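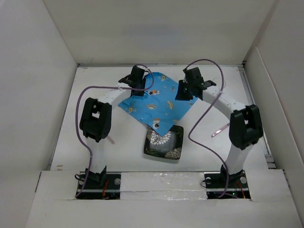
Blue patterned cloth over a black square dish with a floral decoration.

Giving up paper towels, one winter in

We stopped buying paper towels in January. I wrote a short post when we started and said I would come back to it after the cold months, and a few people asked what we ended up doing about bacon, so this is the follow-up.

Some background for anyone new. We live outside Tumden, population 1,956, and the nearest big store is a long drive. Paper towels were the bulkiest thing on every shopping trip. They took up half the back seat and the whole top shelf of the hall closet. I don't have strong feelings about trees one way or the other compared to my feelings about that closet. I wanted the shelf back.

What we use now

Most of the work is done by flour sack towels. I bought two packs from Mwakyusa Dry Goods, the plain white ones with the stitched hem. They were stiff and repelled water for the first several washes, and I nearly sent them back. After a month they were soft and took up water the way they should. If you buy new ones, wash them hot a few times before you judge them. No fabric softener, ever. It coats the cotton and then you are just pushing the spill around.

For the floor and anything gross we use rags cut from old T-shirts and one flannel sheet that had worn through in the middle. I cut them with pinking shears and did not hem them. They fray a bit in the wash and I pull the strings off. Jersey doesn't fray at all, so T-shirts are the better choice if you have enough of them. Ribbed shirts are not good. They stretch out and never lie flat again.

Then there are the printed cloths, which are the ones people give you. I used to keep these in a drawer and never touch them because they seemed too nice. Now they go over bread dough, under a hot dish, around a loaf of bread to take to someone's house. A printed cloth hides stains better than a white one. The cheaper ones with a heavy print don't absorb much, since the ink sits on top of the weave. They are fine as a cover. I wouldn't try to dry a stockpot with one.

I tried a set of the cellulose sponge cloths from Fukar as well. They work, and they soak up a surprising amount. I don't like how they feel when they dry out, like a cracker, and my family wouldn't pick them up. They live under the bathroom sink now.

Where they go when they're dirty

This was the part that took the longest to get right. At first I put used rags straight into the regular hamper. By the middle of the week the hamper smelled like a dishrag and so did my shirts.

Next I tried a lidded plastic pail. That was worse. Anything damp with a lid on it will sour overnight, and in a warm kitchen it doesn't even need the night. I threw out several rags that had mildew spots on them and scrubbed the pail with vinegar, and then I gave the pail to the garden.

What works is a wire basket on a hook inside the pantry door. Air gets all the way around. A wet rag gets draped over the edge of the sink or the oven handle first and goes in the basket when it's dry. If you only take one thing from this post, take that. Dry first, then basket.

Washing

I do a kitchen load 2 times a week. Hot water, regular powder detergent, a scoop of washing soda, no softener. I skip the dryer when I can and use the line, even in cold weather. Towels will freeze on the line and still dry eventually. They come in stiff but a good shake fixes most of it.

For anything greasy I soak it in the sink for 15 minutes before it goes in the machine, with very hot water and dish soap. I used to skip this. Then I noticed all the towels were getting a faint old-fry-oil smell that came back every time they got warm. I had to strip the whole batch by boiling them in the canning kettle with washing soda. The water turned the color of weak tea, from towels I had thought were clean. I haven't had the problem since I started soaking the greasy ones.

Stains I mostly leave alone. Turmeric fades in the sun. Beet comes out if you get cold water on it right away. Tomato sauce and coffee leave a shadow and I have stopped caring about it. The drawer is not on display.

Bacon

All right. Bacon goes on a wire rack over a sheet pan and drips there. We bake it now instead of frying it, so there's less splatter to wipe up too. If I'm in a hurry I lay it on a piece of a brown paper grocery bag, plain side up. Same for anything fried. It works as well as a paper towel did, and the bag was already in the house.

For greasing a pan I use a pastry brush, or the butter wrapper. For wiping out the cast iron I keep one dedicated rag in a jar by the stove. It is black and it is never going to be another color. It gets replaced when it starts to fall apart. Don't put an oily rag like that in a hot dryer, and don't leave a pile of them balled up anywhere. Ours goes out flat on the porch rail until it's dry and stiff, and then into the trash.

Pets and other messes

I do keep one roll of paper towels in the laundry room. It's for the cat. I tried using rags for what the cat does and having to rinse them out in the utility sink was too much for me. I bought that roll in January and it's still going. If you want to be strict about it you can use newspaper and a dustpan for the first pass, which is what my mother did, but I am not being strict.

Guests are the other thing. People come over, spill something, and look for the roll. They will not use a cloth unless you hand it to them, because they think they'll ruin it. I put a stack of the plainest rags on the counter next to the sink where the roll used to stand, and that mostly took care of it. A folded stack in a drawer does nothing. They have to be out.

Napkins

We switched to cloth napkins at the same time. This was much easier than the towels. I had a set of dark green ones from years back, and I added some brown ones from the Drurneo outlet when they were marked down. Everybody has a clothespin with their initial on it, and the napkin stays clipped to the back of the chair until it's dirty. Usually that means 2 days, less if there's barbecue.

Dark colors, no lace, nothing that needs an iron. I have some lace-edged ones that belonged to my grandmother and they come out at Thanksgiving and go right back in tissue.

Did it save money

Some. I didn't keep track closely enough to give you a figure. The flour sack towels cost more up front than I expected, and there's an extra load of wash in most weeks. I think we're ahead by now, and the towels should last for years if I stay off the bleach. The rags were free.

The closet shelf is clear, and I put the extra blankets up there. That used to be the first thing to fall on me when I opened the door in the morning.

Next thing I want to figure out is plastic wrap. I have a couple of beeswax wraps and I'm not sold on them, as they pick up onion and won't let go of it. A plate on top of a bowl does most of what I need. If you have something that works for half an avocado, leave a comment.

Filed under: Kitchen, Laundry
14 comments | 37 shares

Get new posts by email. Enter your address to subscribe. You can unsubscribe at any time.

This site uses cookies to remember your settings and count visits. Accept | Learn more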